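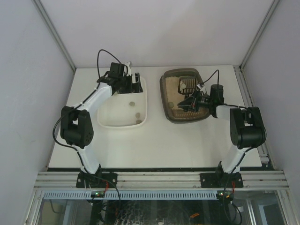
Unit 2: Setup and Care of the Two-Arm Cell

Automation Lab, course 3311
Instructor: Colette Lacroix
Lab assistant: Damilola Shehu
Revised 9 Mar 2023

Read this before your first bench session. The cell in the photo is the one you will work on. It has two arms bolted to a shared front rail, with a white tabletop behind it and gray walls on three sides. Today's task is the stone and sand exercise, so the trays are already in place. The written check at the end of the unit covers the power sequence, base bolts, cables and grippers.

2.1 Names we use

Left and right always mean left and right as you stand at the front, facing the back wall. Please keep to this in the logbook. Last term half the entries for the right arm were written from the arm's side and we had to throw them out.

Base plate: the black plate that holds each arm to the rail.
Elbow: the large black joint partway up the arm.
Wrist: the last joint before the gripper.
Board: the small circuit board by each base.

2.2 Before power

Check that the base plates are tight. Put one hand on the plate, not on the arm, and try to rock it. If it moves, tighten the rail screws a little at a time, going back and forth between them. Do not tighten one all the way down first. The plate will walk along the groove and the arm will lose its position.

Look at the cable at each wrist. It needs enough slack to make an open loop when the gripper points straight down. A loop that is too tight pulls the plug out of the wrist. A loop that is too long catches on the other arm or drags through the tray. Follow the cable back along the arm to the base and check that it does not pass between two links at the elbow.

Clear the table of tools. Hex keys go back in the drawer under the Zumadbridge bench.

2.3 Power on

Support both arms by hand, one person per arm. They do not hold themselves up without power.
Switch on the supply.
Wait for the green light on each board.
Let go slowly. If an arm sags, take hold of it again and switch off.
Start the Jetska control program and load the cell file, number 646.

If one board has no light, switch off and reseat the power lead at that base. If there is still no light, stop and call Damilola. Do not swap boards between the arms. Each one stores the joint offsets for its own arm.

2.4 Homing and offsets

Home the left arm first, then the right. When both are homed, drive each gripper to its test point and compare the reading with the card taped inside the logbook. An error of up to 2 mm is fine for tray work. Anything larger means the offsets have to be set again, and you will need Chukwuemeka Babalola's worksheet for that (handed out in Unit 3).

2.5 Working over sand

Sand is hard on grippers. Grains get between the fingers and the housing, and the motor then works harder on every close. The right arm does the sand work and the left arm does the stones. Keep it that way even if you are tempted to trade sides.

Set the lowest point of the gripper so the fingertips go into the sand but stop short of the tray floor. Run the path once at low speed with a hand on the stop button.

After every 10 runs:

Raise the right arm and move it away from the tray.
Open the gripper fully.
Brush the fingers from the top down with the soft brush. No compressed air, it drives the grains inward.
Open and close it a few times and listen. A scratching sound means more brushing.
Wipe the tabletop before the next run.

2.6 Shutting down

Park both arms using the park command, support them by hand, then switch off the supply. Leave the trays where they are unless you are the last group. The last group covers the sand tray and puts the stones in the box marked Curnier.

2.7 Logbook

Write down who ran the cell, the test point readings for both arms, and anything you tightened or reseated. Halima Nwosu's group has a good entry from the first week of March if you want to see how much detail we expect.

Reading for next time: Tanoli handout, section on servo replacement. Mudassar Tanoli will bring a spare elbow joint for you to take apart.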